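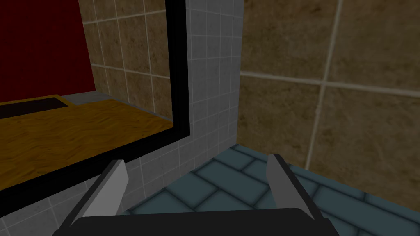 **MUSIC & TELEVISION BOOKINGS**

Minutes, July meeting. Shaohua Tan in the chair. Start 10.15.

**1. Previous minutes**
Agreed, with one correction: the Lirkden session was recorded in stereo only.

**2. Lü — breakfast television slot**
Producer has confirmed one song, live vocal, band on backing track. Running time must not exceed 3 minutes. The album version is too long; the second verse will be cut. Lü has asked to keep the dance break. Chair noted that the stage is shallow and the routine was blocked for a larger floor. Choreographer to supply a revised plan.

**3. Eltlow album launch**
Pressing of 3000 copies approved. Of these, 300 are signed and held back for the launch show. Sleeve proofs returned with the wrong track order on side two — printer informed. Second single not decided. Tan prefers the ballad; radio plugger does not.

**4. Enex support dates**
Three dates offered, no fee for the first. Terms accepted subject to a line check before doors. Backline to be shared. In-ear packs are not included in the offer and will need to be hired.

**5. Press**
Interview requests for Lü to go through the office until the broadcast. No comment to be given on the split with the former drummer.

**6. Any other business**
Wardrobe invoice queried; carried over.

Closed 11.40.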